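Jerna Operators Forum
Board: Procedures and Good Practice
Topic: Draft rule 18, two-gripper handling of garments in furnished homes

BPangilinan (moderator)
Posted 28/04/2022

Members are invited to comment on draft rule 18 before it is passed to the Castillo sites. The rule applies to all sessions in which one operator works with two hand-held grippers on clothing or household linen. The current text reads as follows.

1. Before recording begins, the operator shall confirm that both fingertip pads on each gripper are seated and undamaged.

2. The garment shall be placed on a table with at least one corner of the tabletop in view of the gripper camera. One gripper shall hold the fabric before the other approaches. A striped or otherwise patterned garment is preferred for training new operators, as folds are easier to judge. 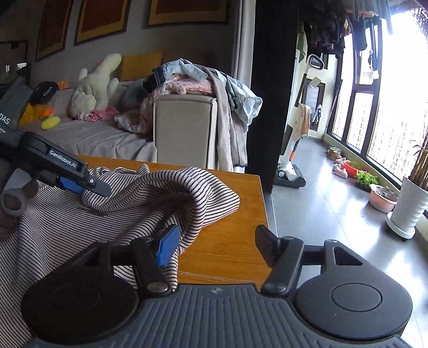
3. Personal belongings in the background may remain where they are, provided that the resident has given written consent and no mail, identity papers or screens are legible.

4. A session in which a garment falls to the floor shall be kept and labeled as a drop. It shall not be deleted.

Please cite the item number in your reply.

Benjie Pangilinan
Procedures desk

kuler_west
Reply to BPangilinan

With respect to item 3, the Kuler team does not support the wording. The picture posted with item 2 has a sofa with toys and cushions on it, a heap of clothes, and more clothes hanging by the windows. Written consent covers the resident who signs. It does not clearly cover other members of the household whose clothing or toys are recorded. We request that the consent form be signed by every adult living at the address.

tablework
Reply to kuler_west

I must disagree. A furnished room is the purpose of these sessions. If every household item raises a consent question, operators will begin clearing rooms, and we will be left with recordings that resemble the bench at Broretti. The bench recordings are already sufficient in number.

I have no objection to a second signature. I object to any wording that encourages tidying.

kuler_west
Reply to tablework

The request concerned signatures only. Our team has not proposed that rooms be cleared.

M_Ostrander
Reply to BPangilinan

Item 2 should state what happens to fabric that hangs over the table edge. In the picture, part of the striped garment spills down at the lower left. Some reviewers at our site would return such a session for a new start, while others would accept it. I would accept it. The rule should say so.

Item 1 should also name the person who replaces a worn pad. At present our operators wait for the equipment desk, and sessions are lost.

BPangilinan (moderator)
Reply to all

The following changes will be made.

Item 1: operators may replace pads themselves and shall enter the replacement in the session log.

Item 2: fabric hanging over the edge is acceptable at the start of a session.

Item 3: remains open. The proposal for signatures from all adults will be sent to the privacy office. Item 3 will carry a note that rooms are not to be cleared for recording.

Item 4: no comments received.

tablework
Reply to BPangilinan

One comment on item 4, then. "Falls to the floor" should include a garment that slides onto a chair. We had two of these in December and they were labeled differently by each reviewer.

BPangilinan (moderator)
Reply to tablework

Accepted. Item 4 will read "leaves the tabletop without being held by either gripper."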